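2019-11-26

Went up to the Gresitz end of the line this morning for the monthly walk. Left the house in the dark and got the works bus from Dultden with the signal people. Two hours each way, most of it on the old haul road, which has not improved.

Track laying has reached the bridge approach. Trevaskis have the contract for the rails and sleepers and they put down 900 meters last week, their best week so far. The target is 1,000. If they hold that pace they will be at Stotik before the ballast is ready for them, and then they will sit and bill us for sitting. I said so at the site meeting. The answer was that the quarry has promised a second crusher. It promised one in April too.

The bridge itself is fine. Deck is poured, bearings are in, and the handrail on the north side is going up. The drainage at the east abutment worries me more. Water is standing behind the wing wall and the pipe that should take it away is still in the yard. I wrote it up and asked for it to be fitted this week.

Station building at Stotik has its roof on. No windows. The platform edge is out of line over the last stretch and will have to be cut back before any test train goes through. The foreman did not argue.

The land payments came up again. There are 200 households on the Dultden section still waiting, and a few of them had parked a tractor across the access track – politely, with room for the bus to squeeze by. I don't blame them. The ministry wants an opening date and the people want their money, and only one of those gets talked about in the newspapers.
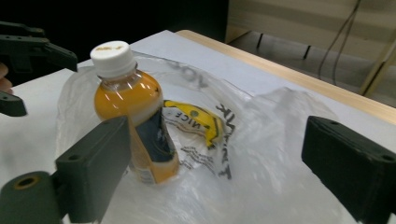 Back at the office by four. Wrote the report straight away while I could still read my notes. I put the opening as possible but tight, which is what I put last month. Head office will probably take out the word tight.

Boots need new laces. Budget call tomorrow at nine – must find the revised ballast figures before then.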